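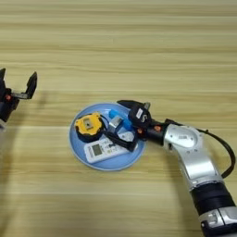 図3 浅い水色の皿に集まった小物。巻尺、白いリモコン、黒いストラップ、金属の小片など。

4. 結果と考察(1):皿の上の混在

4.1 この節で扱う範囲

前節まででは小物の「帰る場所」を引き出し、壁掛け、棚、皿・トレイの四つに分けた。以下は皿・トレイのみ。引き出しは5節、壁掛けと棚は6節で扱う。皿とトレイは形が違うが、縁が低く、蓋がなく、上から中身が見える点で同じなのでまとめて「皿」と書く。深い鉢や蓋つきの箱は入れない。縁の高さで線を引くことも考えたが、家庭ごとに測り方がばらばらで使えず、最終的に「置いた物が横から見えるか」で判断した。

対象はGreltunby地区とWokitz地区の56世帯。うち12世帯には追加の聞き取りをした。記録票はPloltell票(付録A)を用い、皿に物が増えたとき、減ったとき、置き直されたときにそれぞれ一件として書いてもらった。提出された記録は2,388件。重複と、皿がどれか特定できないものを落として2,352件。以下の数はすべてこの2,352件が母数。

なお世帯の人数や住居の広さとの関係はここでは触れない。分けると一区分あたりの記録が少なくなりすぎる。

4.2 混在の定義

用途の異なる物が一枚の皿に同時にある状態を混在と呼ぶ。用途の区分はDoucet表に従う(計測・工具、操作機器、身につける物、紙・文具、部品、不明)。表の「不明」は当初使わない予定だった。しかし予備調査の段階で、置いた本人も何か分からない小さな物がかなり出てきたため復活させた。この区分については4.6で改めて書く。

図3でいえば巻尺は計測・工具、リモコンは操作機器、と別の区分に入る。同じ皿に載っているので混在。ストラップは何に付くかで区分が変わり、単体では決められない。記録票でも紐状の物は判定者の間でいちばん割れた。最後は「本体が分かれば本体の区分、分からなければ不明」で統一した。乱暴だが、ほかに揃える方法がなかった。

混在と「散らかり」は別に扱う。混在していても住人が散らかっていると感じない皿は多く、逆に鍵だけが載った皿を「いつも散らかっている」と書いた世帯もあった。見た目の評価は票の自由記述欄に任せ、集計には入れていない。

4.3 皿に来る物

記録に繰り返し出てくるのは、手のひらに載る大きさで、ポケットから出てくるか、机の上で使い終わった物。鍵、硬貨、イヤホン、電池、クリップ、巻尺、リモコン、ねじ、印鑑、薬の包み。予想どおりの顔ぶれ。以外と多かったのが小さい金物で、何かの組み立てで余った部品、外れた脚のゴム、棚板の受け、など。捨ててよいか分からない、という理由でそこにある。

リモコンについて少し。居間ではテレビの近くに専用の立て具を持つ世帯があるが、空調や照明のリモコンは壁の受けから外れたあと、いちばん近い皿に移る傾向が見られた。長いので皿に収まりきらないこともある。斜めに渡すと載る。図3の白いリモコンも皿の下半分に斜めに置かれている。長い物が一本入ると残りの場所の形が変わり、小さい物はその脇に寄る。聞き取りでも「リモコンがあると他の物が片側に集まる」という発言が二つの世帯で別々に得られた。

巻尺は置き方が違う。角張った塊として立ったり寝たりし、転がらない。皿の中で位置が動かず、ほかの物の目印になる。「巻尺の横」「巻尺の手前」という書き方が票に何度も出てくる。工具箱に戻すべき物だと本人たちも分かっていて、それでも皿に残る。使う間隔が工具箱に戻す手間に見合わない、という説明が多かった。家具の寸法を見るとき、荷物の大きさを見るとき、カーテンを測るとき。どれも工具仕事ではない。つまり巻尺は工具の区分に入れてあるが、使われ方は文具に近い。Doucet表の区分をそのまま家庭に持ち込むことの限界でもある。

紐、帯、ストラップの類は場所を取らないように見えて、皿の上では下敷きになりやすい。先に置かれて、その上に重い物が載る。引っ張り出すと上の物も動く。図3では黒いストラップの上に小さな金属の塊が載り、その塊はリモコンにも一部重なっている。こうした重なりを記録票では「乗り」と略記した。乗りの有無は、後で見るように取り出しの手数と関係する。

4.4 重なりと取り出し

皿の上の物は、一つを取るときに隣に触れるかどうかで二つに分けられる。触れずに取れる物を「浮き」、触れるか動かすかしないと取れない物を「噛み」と呼ぶ。先の「乗り」は噛みの一種で、上下の重なりがあるもの。横に押し合っているだけの場合は「寄り」とした。

噛みの物を取るときの動作として票と聞き取りから拾えたもの。

上の物をつまんで皿の外に置き、目当てを取り、上の物を戻す。
上の物を皿の中でずらす。
目当てを引き抜く。
皿ごと傾ける。

最初の動作がいちばん丁寧だが、戻す段が省かれやすい。外に置いた物がそのまま卓上に残り、やがて皿の周りに二つめの置き場ができる。これを「こぼれ」と書いた世帯があり、良い語なので以下で借りる。こぼれは皿が満杯だから起きると当初は考えていた。記録を読むとそうとも限らない。皿に余白があっても、噛みの物を取ったあとにはこぼれが出る。余白の有無より重なりの有無。少なくとも聞き取りをした12世帯の記録ではそう読める。

引き抜きは紐状の物に集中した。上に載っている物が軽ければ問題ないが、金物だと卓に落ちて傷がつく。木の天板の世帯ではこの傷を気にする記述があった。対策として皿の下に布を敷いた世帯、皿そのものを木製のトレイに替えた世帯。どちらも調査期間中の変更なので、変更の前後で記録を分けてある。分けたうえでの比較は件数が足りず、していない。

皿ごと傾ける動作は、硬貨やねじのような薄い物、細かい物を探すときに出る。深い器ではごく普通の動作。浅い皿では縁を越えて落ちるので避けられていた。縁が少し立っているだけでも違うらしく、平らな板を使っていた世帯が途中で縁つきに替えた例がある。板は見た目が良いので玄関に移された、とのこと。

4.5 色と見つけやすさ

皿の色について。探す時間そのものは測っていない。自由記述のなかで色に触れたものを読んだ範囲での整理になる。

白い皿に白いリモコン、木のトレイに木の印鑑ケース、といった同系色の組み合わせは「あるのに見えない」という書き方をされやすい。反対に黄色の巻尺は、どの色の皿でも見つからないと書かれたことがなかった。工具の色は目立つように付けてあるのだから当然といえば当然。ただ、目立つ物は「片付いていない感じ」の原因としても挙げられる。同じ世帯が見つけやすさで褒めた物を、来客前の片付けでは最初に隠している。

図3の組み合わせでは皿が薄い青で、小さい物のうち二つは鮮やかな青。同じ青系でも明るさが違う。記録票には色を書く欄があったが、「青」とだけ書かれると皿と物の差が消えてしまい、後から読み返しても見え方を再現できなかった。次の票では濃淡の欄を足すべきだろう。光沢の有無も同じ。艶のある物は照明の位置しだいで目に入る入らないが変わる、と夜の記録をつけた世帯が書いている。

銀色や灰色の金物は、どの皿でも中間的な扱い。目立ちもせず、紛れもしない。小さくて重いので、手探りで見つかるという記述があった。触って分かる物は色の影響を受けにくいのかもしれない。これは今回の票からは何とも言えない。

4.6 「不明」の物

不明の区分は、置いた本人に聞いても用途が出てこなかった物。ここには先の紐状の物のうち本体の分からないもの、組み立ての余り、外れた蓋、何かのつまみ、色つきの樹脂の小片などが入る。

特徴が三つほどあり、順に書く。

まず、動かない。ほかの区分の物は出入りがあるのに対し、不明の物は皿に来たきりになる。減った記録がほとんどない。減った記録がある場合も、捨てたのではなく別の皿に移していることが多い。

次に、底に沈む。動かないので、後から来た物が上に載る。皿を空にしたときに最後に残るのが不明の物だった、という記述が複数の世帯にある。乗りの関係でいえば下側に回りやすい。ただし小さくて重い物は例外で、紐や薄い物の上に載ったまま長く残ることがある。重さと高さ、どちらが効いているかは票では分けられない。

もう一つは、所有者がはっきりしないこと。家族の誰かの物だと思われていて、だから捨てられない。聞き取りで家族全員に確認してもらったところ、全員が自分の物ではないと答えた例があった。その物はその後も皿に残った。

不明の物をどう扱うかは片付けの助言でも意見が割れるところで、期限を切って捨てる、別の袋に集める、などがある。本調査の世帯では袋に集める方法が試されていたが、袋がまた皿の脇に置かれ、こぼれの一部になった例が見られた。袋の置き場を先に決めていた世帯ではそうならなかった。例が少ないので傾向とまでは書かない。

4.7 空にする機会

皿が完全に空になる機会は、掃除、来客、模様替え、探し物の四つでほぼ尽きる。探し物が入るのは、目当ての物が皿にあるはずなのに見つからず、全部出して確かめるため。見つかっても見つからなくても皿は一度空になる。

空にしたあとの戻し方に差が出た。掃除のあとは元どおりに戻される。位置まで同じ、という記録がある。来客のあとは別の容器に移した物がまとめて戻るため、混在は変わらず重なりだけが増える。模様替えでは皿自体の場所が変わり、来る物も変わる。居間から玄関に移された皿では操作機器が消え、鍵と印鑑が増えた。皿の中身は皿の性質より場所の性質で決まる、という前節の議論とも合う。

探し物のあとがいちばん混在が減った。全部出して一つずつ見るので、ついでに電池は電池の箱へ、ねじは工具箱へ、となる。急いでいるときは別で、目当てが見つかった時点で残りは掻き集めて皿に戻す。朝の記録ではほとんど後者。夜9時以降の記録では前者が増える。時間の余裕の問題と見てよさそうだが、票に「急いでいたか」の欄はなく、時刻からの推測に留まる。

7月の記録は帰省や旅行で抜けが多い。空にする機会の集計では抜けの日を除いたが、旅行の前に皿を片付けてから出る世帯もあり、除いたことで機会を少なく見積もっている可能性はある。

4.8 皿の置かれた面

皿そのものより、皿の下の面の話。低い棚の上、食卓の端、玄関の靴箱の上、窓台、机。食卓に置かれた皿は食事のたびに端へ寄せられ、寄せた先で物が縁に片寄る。机に置かれた皿は動かない。動かない皿ほど不明の物が溜まる、と言いたいところだが、机の皿は一人だけが使うことが多く、使う人数の影響と切り離せていない。

広い面に一枚だけ置かれた皿では、皿の外に物を置くことに抵抗があるという意見と、逆に広いから置いてしまうという意見があった。同じ世帯の中でも割れた。天板の素材に触れた記述では、木の卓は音がしないので皿の外に置いても気付かない、ガラスの卓は音で気付く、というのが面白い。こぼれの発生に音が関わるとは考えていなかった。次の調査の項目に入れる。

4.9 票の運用についての補足

判定の割れについて。区分の判定は二名で行い、割れたものは記録票の写しを見直して決めた。割れの多くは紐状の物と、部品か不明かの境目。部品とする条件は「何の部品か言えること」とした。言えなければ金属だろうと樹脂だろうと不明。形の整った、面取りのある金属片などはいかにも部品らしく見えるため、判定者はつい部品に入れたくなる。条件を紙に書いて手元に置いてから割れが減った。

置き直しの記録が少なすぎる問題もある。増えた、減ったに比べ、皿の中で位置が変わっただけの場合は書き忘れが出やすい。したがって4.4の「ずらす」動作は実際より少なく出ているはず。引き抜きで結果的にずれた場合も同様。

落とした記録の扱い。2,388件のうち集計に入れなかったものは、皿の特定ができないものが多く、同じ部屋に皿が二枚ある世帯に偏っていた。皿に番号札を貼ってもらうべきだった。途中から貼った世帯もあるが、見た目が嫌で剥がした、と後で聞いた。裏に貼れば済む話で、これは調査側の指示が悪い。

4.10 引き出しとの比較に向けて

皿で見られた混在、乗り、こぼれのうち、引き出しにも当てはまるのは混在と乗りまで。こぼれは蓋や前板があるために出ない。代わりに「閉まらない」という形で現れる。5節ではその閉まらなさを扱う。不明の物については皿と引き出しの間の移動があり、両方の票を突き合わせる必要がある。突き合わせの手順は付録Bに示す。Wokitz地区の一部の世帯では引き出しの票が皿の票より遅れて始まっているので、比較に使うのは両方が揃った期間のみとする。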